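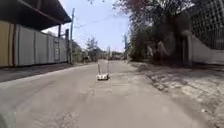

Stamatia Gavalas wrote in after my last post to say I was being unfair to Cunha, and that a street robot on hire is still cheaper than paying somebody to walk the same road every morning. Perhaps. I would like to see the sums.

The brochure promises "full street readiness" in 14 days. Full is a big word. What we have in Skestdale is a trial, 11 streets on the list, and a monthly fee that starts before the first survey map turns up.
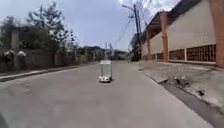 The fee covers support, though only by email, and the replies come when they come. I asked what happens at potholes and was sent the brochure again.

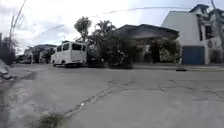
Cracked concrete, blue gate on the right.

Mellon quoted us less for a similar kit -- no maps, but you own the thing at the end. I'm not sold on that one either.
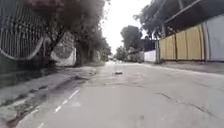
Cunha want a signature by June. I've asked for a shorter contract and a price for repairs in writing, and I won't sign before I have both.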